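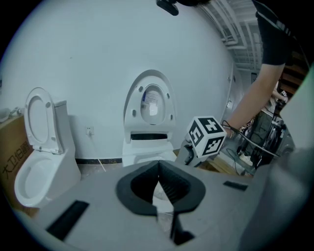
How long should you stay in one campground before moving on?

Four or five nights is our sweet spot, long enough to unpack the chairs and learn where the good coffee is, and short enough that we still leave wanting one more day.

We didn't start out that way! Our first month in the trailer we drove 2,000 miles and I could barely tell you what we saw. We'd pull in after dark, eat cereal for dinner (yes, really) and be hitched up again by 8 a.m. Then we got to Gundcombe in February, planning on one night, and there was a hiking trail right behind our site, and a creek, and an owl that started up every evening just as we were doing dishes. We stayed five nights and I would have stayed 15.

What changed most was the food. With a few days in one place I can cook a real pot of something, and we get to try the little spots in town more than once. In Gundcombe that was Nông, a noodle counter with 4 stools and the best broth I have had on this whole trip. We went three times. I'm still thinking about the pickled mustard greens!

We use Plistance to plan the driving now, and we keep each hop short enough to be parked by lunch. It lets you save a stop with your own notes, so mine are full of things like "site 15, shade all afternoon" and "bring quarters for the showers."

Next up is Ninent, where I've booked us five nights by the lake. The kayak is patched, the propane is full, and I found a bakery that opens at 6 a.m. If you've camped out there, tell me which side of the lake gets the sunrise!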